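May 14, 2019
Notebook, guest kitchen group, Jirkton beach hotel

Good day today! The breakfast bread trial finally gave us something I'd be happy to put in front of guests. Remedios and I ran the coconut rolls again with the lower hydration dough, six to a tray, first at 225 C and then at 200 C with a longer bake. The cooler bake wins easily. Softer crumb, an even gold on top, and the smell went right down the corridor to the front desk (Lowri came in to ask what it was and left with two).

Man-lok wants the rolls on the terrace buffet before the Umanero tour groups arrive. I think we can do it if the proofing cabinet behaves. It was drifting warm again this morning, so Fedir has swapped the door seal and I'll check it after the night shift.

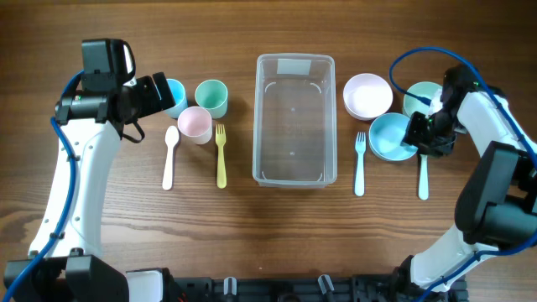 Page last changed: May 14, 2019, by Haoran Song

Other thing I'm excited about: the welcome drink. We've been stuck on the same pineapple cooler from February and it was far too sweet by the second sip. Tried it with tamarind and a pinch of salt, and wow, what a difference. Batch sheet is number 2641 in the binder, please don't change the sugar without writing it down. Fedir prefers it with more lime. I'll make both for the front desk team and let them argue.

Pollent delivered the new jam samples. Mango is lovely, papaya is a bit flat, haven't opened the guava yet.

To do:
- rolls again at 200 C, full trays, both ovens
- ask Tan if the buffet heater can run lower
- tamarind cooler, hold overnight in the fridge and taste before the early arrivals
- Lowri to send the allergy list for the wedding party
- open the guava!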